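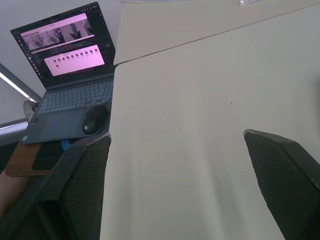 Gripper fingers, open, over a pale tabletop

Friday, and the proofs of Akik were due back at Flindness by noon. Géza Lakatos had got as far as page 3.

Not his fault. The boiler, his sister, then the thing with the index. Who put an index in a novel? He had, apparently. Two winters ago, when it seemed clever.

342 pages. Red pen, cold tea. He read standing up at the kitchen counter becuase sitting down meant sleep.

Page 40. The ferryman's name was Kelemen. Page 61. The ferryman's name was Jivance. Géza went back. Went forward. Kelemen on the boat, Jivance in the pub, Kelemen again at the funeral – his own funeral, so somebody had better be sure.

He rang the publisher.

"Which one do you like?" said the girl on the desk.

"I wrote it. I don't like either."

"Only the printer's waiting."

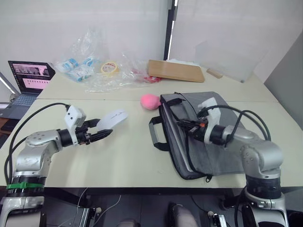 He said he'd ring back. Didn't. Made toast, burnt it, ate it over the sink with the pages under his elbow. Butter on the funeral now.

His mother had called the ferryman Jivance, when she told it. He was nearly certain. Kelemen was the man who came about the rent, and he'd drowned him in chapter four out of spite, years ago, and then forgotten doing it. So that was that. Two men. There had always been two men in the boat and he'd only written down the one.

Twenty to twelve.

He turned to the funeral, crossed out a full stop and wrote small, up the margin, round the corner, on to the back. The widow counted the coffins. Then she asked who the other one was for.

The phone went. He let it it ring and kept writing.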